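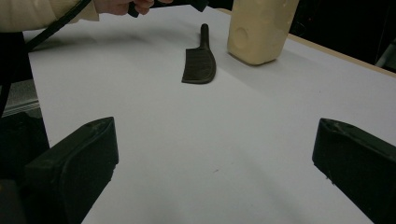 Prindura is a little collection of pictures and notes on play food, toy kitchens and all the small bits that go with them, and I'm so glad you found your way to it! Most of the sets came to me from Ragnvald Midtbø, who had kept his for years in shoeboxes (bless him). Tabletop shots are filed under the main item, so the dark cleaver on the white table goes in "cutting tools", with the taller cream-colored block behind it noted as "other item", which is the label I use whenever I'd only be guessing at what a thing is meant to be.

There are 44 folders so far, and I hope to reach 60 by December. Each has a short text file with my notes, typos and all. If you spot a mislabeled piece, please write to Hadi Abou Jaoude, who looks after the corrections list.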